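Search this guide Go

January 24, 2024

By the Gatow Play Kitchen desk

Print this page | E-mail this page

Part 3: Stocking the kitchen

OK, the panels are up and the doors swing, so now you get to the fun part! I've done this stage more times than I can remember and I still like it best.

1. Hook the utensils onto the backsplash first, while the counter is clear.

2. Stand the plates upright in the rack on the open shelf, next to the microwave.

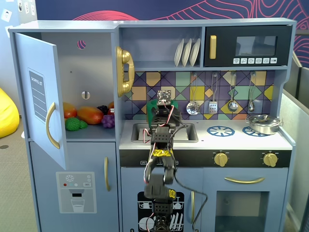

Fig. 5. Plates racked, utensils hung, fridge stocked.

3. Press the phone cradle onto the side panel until it clicks (it's stiffer than you'd think). The handset just rests in it.

CAUTION: Don't use the Plomex glue here. I did once, and I had to order a new panel.

4. Wipe loose pieces and bowls with a damp cloth before they go in. Skip the dishwasher, please, it

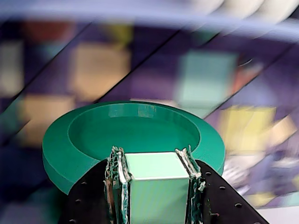 warps the thinner ones, and then they rock on the counter forever. Let everything air-dry on a towel.

5. Load the fridge last. I put big pieces in first and let the little ones fill in the gaps. With the door open you've got the shopping list right beside the food, so kids can read down it and then go hunting for the grapes or the broccoli.
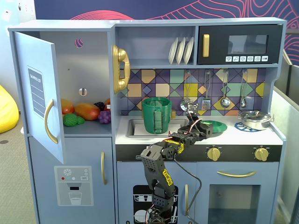
Note: Spare hooks are part 983, and they fit the Lengyel shelf too. If a hook keeps dropping, turn it a little and push up again. Mine all sit firmly now, even with the ladle and the slotted spatula hanging up there over the counter, and those get grabbed constantly. Go on to Part 4 for the door hinges.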